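9 Mar 2022
Notes from the Gemside open day, handheld gripper station

Writing this up the same evening while I still have it straight. Gemside had the Mosden line running in the main hall and the handheld grippers out on the terrace. I stayed with the handhelds nearly the whole time because that's what we would be buying, if we buy anything.

Main hall first, quickly. Mosden arm doing bin transfer, fixed parts, fixed bin. Ran fine. Counter on the wall said 2,368 cycles when I walked in. I asked what counted as a cycle and the answer was pick plus place, with drops included. So that number is not worth much to us. They had a separate sheet for clean picks, 1,881, but it covered a different stretch of time, so I can't divide one by the other. Asked them to email matching figures.

Terrace. The setup is a two-finger gripper you hold and work yourself, with a camera on it. You do the task by hand, it records, and the recordings go into training. Each visitor who wanted a turn got a short briefing and then did card moves on a slatted table: pick a flat card up, put it down somewhere else, open the fingers, back off. Target for the day was 200 recordings. They were at 73 when I left after lunch, and I don't think they got there.

Things I wrote down while trying it:

Flat cards are hard. The fingers close from the sides and a card lying flat gives them almost nothing to hold. My first three tries just pushed it along. What worked was sliding the card until one edge hung past the rim of the table and pinching it there. The person at the station said most people find that by the fourth or fifth go, and that they keep the failed ones too, tagged.

The ribbed pads grip better than the smooth ones we have on the bench. Did not get to feel how stiff they are with a load. Ask for a spare pair.

Gaps between slats are a nuisance. A card corner will catch if you drag across them, less so if you drag along. Our own bench top is solid so we would never see this. Worth building a slatted test surface out of scrap, one afternoon's work.

Wrist gets tired. I did maybe fifteen minutes total and noticed it. For a full session we would need to swap people.

Outdoor light: they told me overcast is easier for them than sun, and that July recordings from the same terrace had hard shadows and a lot got thrown out. They did not have the number.

Lambrechts quoted us a mount for the old grippers last year. Need to find that quote and see if the screw pattern is anything like this one. Hisa software reads their recording format directly, according to the handout. Not tested, I'll believe it when a file opens.

To do: email about cycle figures, spare pads, Lambrechts quote, sample recording for Hisa. Also ask whether failed tries are tagged by hand or by some rule.

Station on the terrace, fingers open, card on the table:
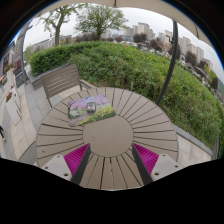 Aksel Stougaard: on the tagging, I asked them the same thing by phone last month and it was by hand then, one person going through everything at the end of the day. If that's still how they do it I would want to see how two people tag the same batch before we use any of it. Also please don't take the good plywood for the slatted surface, there are offcuts under the saw.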